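**Cell 2, folding side - Sunday, late**

Came in at the end of the shift because the linen order for Prescombe was behind and I wanted to see the new handover with people actually doing it. Teodora Tomić was on the bench and Lamduan Sriwong had the inspection end. Notes are for me and for whoever has the cell next, so skip the parts you already know.

Job is the gray covers, item 2852. One arm picks a cover from the flat, lifts one corner, drags it square, and then the person takes over for the seam check and the fold. We used to have two people doing the drag and the fold together. Now one person does the fold and the other has moved to inspection full time.

Batch was 268 covers. We stopped at 200 and left the rest for the morning crew. I could have pushed on but Teodora's hands were sore and the fold quality depends on her.

What went fine:

- Corner pick on a cover that is lying mostly flat. Very few retries.
- The new pause button at the bench. It is where people reach for it now. The old one was behind the guard post and you had to turn around.
- Lamduan's reject tray moved to the left of the table. She asked for this in March and we should have done it then.

What did not:

- Pick in the middle of a cover. If there is a shallow fold the fingers can close on it and bring up a pinch of two layers. The drag then pulls a crease into the cover, and Teodora has to shake it out before she can fold. She says this is more tiring than the old way because she can't tell ahead of time which ones will come to her creased.
- Pace. The arm offers the next cover on a timer. When she is shaking one out, the next is already waiting and she feels hurried even though nothing bad happens if it waits.

Talked about the second one for a while. The timer came over from the Ikberg line, where the next station is a conveyor and waiting costs you something. On this bench it costs nothing. I changed it so the arm holds until she presses the pedal. Ran the last part of the batch like that and she preferred it. Output per hour dropped a little on paper. I am going to leave it and argue for it if I'm asked.

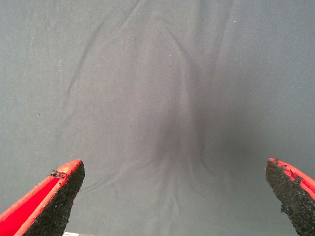
Fingertips are the other thing. The black pads are rough on purpose so that they grip woven cloth without squeezing hard, but they don't last. The tips are frayed on both sides and the left one has a dark clump sitting where the pad meets the red shell. Could be pad, could be lint from the covers, I didn't pull it off to find out. Either way, a ragged tip can catch a thread, and a caught thread is a reject at Lamduan's end. She has been setting aside covers with a pulled thread near a corner, and corners are where we grip. I'd like to swap the pads before the next batch and see if her pile gets smaller. If it doesn't, the pads are not the cause and we look at the drag speed.

Spare pads: one set in the Shibata drawer, under the cable ties. Nothing on order. Need to order.

Wrinkles. The pick program treats the cloth as flat and it never quite is. Shadows from soft folds are what confuse the corner finder, mostly in the middle of the table. Options, cheapest first: have the person smooth the cover once with the forearm before pressing the pedal; move the lamp; redo the height check. I don't love the first one. It puts back a motion we told people was gone. Teodora said she'd do it if it meant fewer creased ones, and she may well be right, but I want to try the lamp before we write it into the work steps.

Lamduan on inspection: she likes it better than she expected but it is eight hours of looking. On the old setup she and Teodora swapped every hour without anyone planning it, just by talking. Since the split they are at opposite ends of the cell with the arm between them, and they don't swap unless someone says so. She asked for a fixed swap. I said yes. It needs Teodora signed off on the reject codes and Lamduan signed off on the pedal and pause, which is half a morning's work for me.

Also asked by both of them: who resets the arm after a pause when I'm not in. At the moment they call the Bolanine desk and wait. A plain pause with no fault showing should be theirs to clear. Will write up the steps on one page and tape it to the post.

To do:

- swap pads, keep the old ones in a bag, label left and right
- order two more sets
- lamp test, with covers from the unfinished part of the batch
- leave pedal hold ON (do not put the timer back without talking to me)
- sign-offs for the swap
- reset page for the post

Arm parked, air off, table covered. The pedal cable is still taped to the floor - watch your feet until I get the proper cover on it.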